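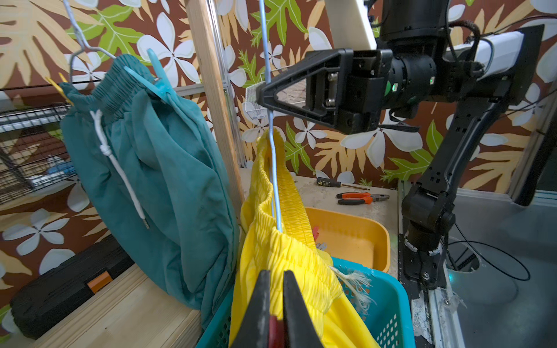

Kivuseck Laundry Corner: README

Version 3, 13 Mar 2021
Maintained by Catarina Cunha

Contents

This folder covers the hanging and folding part of Kivuseck, our collection on everyday laundry. The subject is pants with soft waistbands: drawstring, elastic, shirred. Shirts and towels are in Damier, which has its own README. Socks were dropped in February and are not coming back.

There are 80 entries. Each entry is one arrangement of garments on or near a hanger, with a short text record. An entry can hold one garment or several.

Garments

Most of the pants are plain, single-color and lightweight. Bright colors were picked on purpose, so that two pairs hanging next to each other can be told apart even when they overlap. The teal-green drawstring pair and the bright yellow pair with the ruffled waistband come up a lot. When both are in an entry, list them as two garments even if the fabric touches.

Sizes are not recorded. We tried it in version 2 and half the labels were washed out.

Drawstrings and tassels are left the way they fall. Do not tuck them in before an entry is made. If a cord has a metal tip, write "tipped" in the cord field. If the end is frayed or has a tassel, write "frayed" or "tassel". If you can't tell, leave the field blank.

Hangers, bars and pins

Hangers are thin, the ordinary closet kind. A garment counts as "hung" when its weight is on a hanger, rod or bar, and as "folded over" when it is doubled across one of them. Both can be true of the same pair. The older records used "draped" for all of this, and you may still find that word in the notes.

Clothespins are plastic, in mixed colors. Light blue, yellow and red are all in use. Record a clothespin under "pins" only if it is on a garment. A pin lying in a tray or on the counter goes under "loose items".

Basket and tray

The turquoise basket with the grid of holes is for laundry. The orange-yellow tray is for pins and small things. They get moved around between entries, so don't use either one as a reference point for where a garment is.

Counter

The table is light wood and the countertop is pale and speckled. Things that have nothing to do with laundry are sometimes left on the counter – a screwdriver and a pair of pliers, for instance. Record these under "loose items" like anything else. Please don't clear the counter to make an entry look neater.

Fields

id: Kivuseck number, no leading zeros
garments: color first, then type, separated by semicolons
waistband: drawstring, elastic, shirred, or unknown
cord: tipped, tassel, frayed, or blank
support: hanger, rod, bar, or table
pins: color only
loose items: free text
notes: free text, keep it short

A waistband can have two values. The teal pair is "drawstring; elastic".

Color names

Use the common word. "Teal" and "turquoise" are kept apart here: teal for the pants, turquoise for the basket. Neves, who did the first pass, wrote "green" for the teal pair in around 50 places. These have been corrected in the garments field but not in the notes.

Known problems

Some notes mention a Rasov rack. This was the old drying rack and the name has no meaning in the current version.

Where two garments overlap, the waistband of the one behind may be marked unknown even though it is the same pair as in the entry before. We left these alone. Each record should say only what can be seen in its own entry.

The support field is blank in 2 entries. Both have been checked and it could not be settled.

Changes

Version 3: cord field added, sizes removed, color names fixed.
Version 2: loose items split from pins.

Send corrections to Catarina with the id and the field name.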